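Floors first: notes for the Nendthorpe talk

Slides are on the stick, backup copy on the Londby laptop. Start when the doors close and skip the welcome if they have already done it.

Opening. Ask who has cleaned a shelf this month. Then ask who has cleared a floor. Wait for hands.

Main point for the first part: when a room gets messy, most people start at eye level. They do the desk, then the shelves, and step over whatever is on the floor the whole time. Things on the floor get kicked, stepped on or pushed against the wall. So we start with the floor.

Tell the Terusis story here. The room was 500 square feet and they thought they needed to rent more space. We spent two afternoons on the floor alone. They kept the room. Don't go into the lease, it takes too long.

Next, cables and edges. 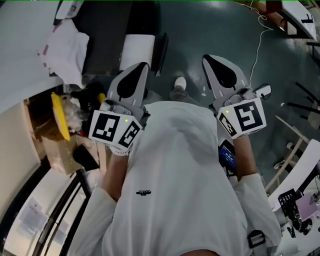 Page last changed: 11/05/2020

Dark floor with a shine on it, a little scuffed. A thin white cable is easy to see on a color like this – on pale tile it would be much harder. Point out the small white plug-in device lying at the other end of it. Small things like that belong up off the floor if the cord will reach.

Then the left side, where the clutter is. Say that clutter collects along the sides of a room and the middle stays open, so people think the floor is clear. Work from the edge in.

Scuffs: try a damp cloth before any cleaner. Test cleaner in a corner. Someone always asks about melamine sponges – they can dull a glossy finish, so go easy.

Shoes. One line only: wipe the soles before you start.

Exercise, 9 minutes. Pairs. Each pair draws the floor of one room they use and marks everything that sits on it. Then they cross out what could hang, stack or leave. Oprea handout goes out now, not before, or they read it during the talk.

If running late, cut the scuffs and keep the exercise.

Questions. Repeat each one into the microphone. The back rows at Nendthorpe could not hear them in December.

Collect the pencils.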